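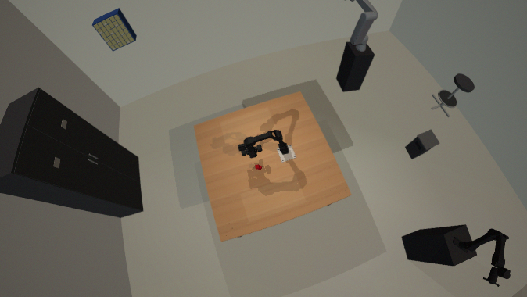 Figure 8. The practice room from the high camera, with the arm over the table and the red block on the wood.

8. Your first planned move in the practice room

By now you should have Zaki installed and the practice room open, and if you've come straight from section 7 it may well still be running. We'd suggest you keep it that way and carry on. This section takes you through a single planned move, from choosing the arm to bringing the gripper down towards the red block, and it is written for people who have never used a motion planner before. If you have, do feel free to skim, but please read the cautions all the same.

Everything in this section happens in simulation. You can get it as wrong as you like and the worst that will follow is a red message in the log.

Choosing the arm

1. Open the Room panel and click Arms. The room has more than one arm in it, and two of them are black and rather alike, so it is easy to pick the wrong one. The one you want is table_arm, on the small white plate on the wooden table.

2. Click Make active. The name moves to the top of the panel, and from then on every command you send goes to that arm and no other.

3. Leave the arms on the black pedestals set to Hold. They will stay where they are, and the planner will treat them as solid objects to be avoided.

Note: If you change the active arm halfway through a plan, the plan is thrown away. Zaki does ask you first, but it's a small box and people do click through it.

Finding the block

4. Go to Perception and press Find objects. After a moment you should get an entry called block_red, with a position measured in millimetres from the centre of the arm's base plate.

5. Look at the confidence column. In the room as supplied, anything above 0.8 is fine to work with. If the figure is lower, press Find objects again before you change any settings, as the second pass uses the result of the first and is often better.

6. Tick Show outline and check that the outline sits on the block itself. The arm throws a good strong shadow over the tabletop and the block lies right at the edge of it, so the outline can sometimes spread into the brown. Should that happen, open Colour range and bring the Darkness slider down a little at a time until the outline closes up again.

Note: The shadows on the floor make no difference to the finder, which only searches the tabletop. There's no need to switch the lighting off to be rid of them, although you can if you find them distracting.

Planning the move

7. In the Planner panel, set the goal to block_red and the approach to From above.

8. Set Clearance to 151 mm. This is how high the gripper waits over the block before it starts down, and it gives you plenty of time to see what is going on.

9. Press Plan. The path appears as a thin line with a dot for each waypoint. On our own office machine at Pritcombe the default settings give 132 waypoints, and yours may differ if you've moved the arm since section 7. A few more or a few fewer is nothing to worry about.

10. Drag the time bar from left to right and watch the ghost arm follow the line. Take a good look at the elbow as well as the gripper. It's very natural to watch only the gripper, and then the elbow is what catches you out later on.

Caution: Do not press Run while the ghost arm is showing orange anywhere along the path. Orange means the planner has found a way through but with less room than you asked for. Go back to step 8, raise the clearance and plan again.

Running it

11. Set Speed to 20% and press Run. The arm stops by itself at the clearance height and waits for you.

12. If the gripper looks well placed over the block, press Continue. If it doesn't, press Return, which takes the arm back along the same path to where it began.

13. Turn the view before you decide. From high above, a gripper can seem to be directly over something when it is really a fair way to one side. The Side view button is next to the time bar.

Caution: Before you send any plan from this room to a real arm, read section 11 all the way through. The practice table has nothing on it but the arm and the block, and your own bench very likely has cables and mugs of tea.

If something goes wrong

Error 463 (goal out of reach) nearly always means that the wrong arm is active. Repeat steps 1 and 2.

If the plan is found but Run stays grey, the arms on the pedestals are probably not set to Hold.

If the block has been knocked off the table, press Reset room. Your planner settings are kept.

For anything else, write to Naima Ouazzani on the Rastico help desk and attach the log from your last run. She is happy to hear from beginners.

Section last revised 26 Apr 2020.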